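Gardez vos vieux papiers chez vous

La commune a décidé en janvier de confier ses archives numérisées à Starnulel. Le conseil a voté en moins d'un quart d'heure. Registres paroissiaux, plans du cadastre, bulletins de la société de gymnastique, tout part sur des serveurs loués à Dristton, et les boîtes en carton quittent le sous-sol de la mairie pour un dépôt situé à 228 kilomètres d'ici.

Je suis contre ce départ des cartons. La numérisation, je l'ai demandée moi-même pendant des années. J'ai passé assez de samedis à tourner des pages qui se cassaient dans les coins pour savoir qu'une copie soulage l'original. Mais une copie sur disque demande de l'électricité, des pièces de rechange, un contrat renouvelé et quelqu'un qui sait ouvrir le fichier. Un registre de 1840 demande une étagère au sec.

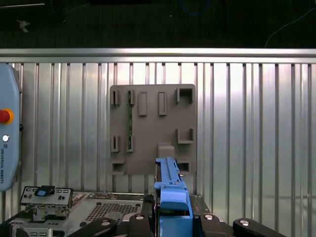

Tamiru, lecteur de Flustton, m'a écrit après ma précédente chronique que je me trompais de combat. Chez lui, le sous-sol a pris l'eau deux fois, et la moitié des délibérations d'avant-guerre est partie à la benne, collée en blocs. Il aurait donné cher, dit-il, pour qu'une machine quelconque en garde la trace, même loin, même payante.

Je lui donne raison sur l'inondation. Un sous-sol est un mauvais endroit pour du papier et la mairie le sait depuis longtemps. La réponse était de monter les boîtes au premier étage, dans l'ancienne salle de classe qui ne sert plus qu'à ranger les isoloirs. Le devis des rayonnages s'élevait à 1 650 euros. On l'a trouvé trop cher, puis on a signé un abonnement qui coûte 656 euros par an. Le calcul n'est pas difficile : à la troisième année, les étagères étaient payées.

Reste la question de l'accès. On nous répète que tout sera consultable en ligne, de jour comme de nuit. C'est vrai pour ce qui a été numérisé et correctement indexé. Or une bonne partie du fonds est décrite sous le seul mot « divers ». Au sous-sol, on ouvrait la boîte « divers » et on regardait. J'y ai trouvé la liste des familles logées à l'école pendant un hiver de crue, pliée dans une facture de charbon. Aucun moteur de recherche ne me l'aurait proposée, parce que je ne la cherchais pas.

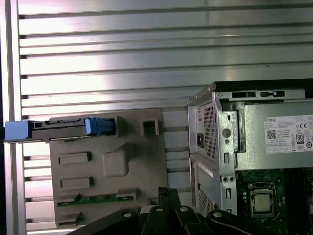
Il y a aussi les formats. Le premier essai de numérisation de la commune a été gravé sur des disques que plus aucun ordinateur de la mairie ne sait lire. Ils sont dans un tiroir du secrétariat, avec leur étiquette au feutre. Le prestataire de l'époque a fermé. Personne n'a songé à faire figurer dans le nouveau contrat une clause de restitution dans un format ouvert, et je n'en ai pas trouvé trace dans le texte affiché en mairie.

Je demande donc deux choses au prochain conseil. Que les originaux restent dans la commune, au premier étage, avec une personne chargée d'ouvrir la porte le mercredi après-midi. Et que le contrat prévoie la remise de tous les fichiers à la fin de l'abonnement, sans frais. Les boîtes doivent partir après Pâques. D'ici là, elles sont toujours au sous-sol, et on peut encore demander la clé à l'accueil.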